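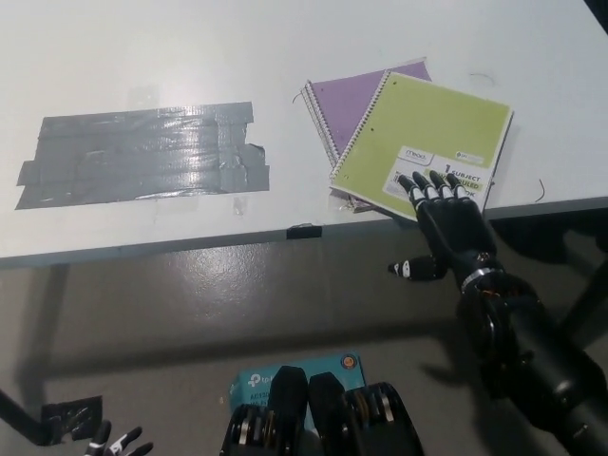
2019-07-21
By Eleni Todorova
3 min read

Part 3: Getting into the Costwood cistern on opening weekends

Okay, you've got your Trerkbridge heritage pass, so now let's get you underground! I've done this tour more often than I'd like to admit (my knees keep count) and these steps work for me.

1. Book a slot on the Karkano page. Each group is 15 people, and the morning ones go first.
2. Print the slip or save it to your phone before you leave home. There's no signal at the gate.
3. Come in by the Triantafyllou Street entrance. The old pump house door is exit only.
4. Pick up a helmet and turn the dial at the back until it stops wobbling.
5. Go down the 26 steps, one hand on the rail, and wait at the bottom for your guide.

Note: the tunnel is 154 feet long and low in the middle. Tall folks, duck early.

Caution: no sandals, please! The brick floor is slick near the drain.

6. Hand your helmet back at the pump house and get your pass stamped. You'll need the stamp for the December lamp tour, which I cover in Part 4.

Comments

marla_k: Can I bring a stroller?

Eleni: Sorry, no, but you can leave it at the gate!

DonP: Went this morning. Step 3 saved me a long walk, thanks.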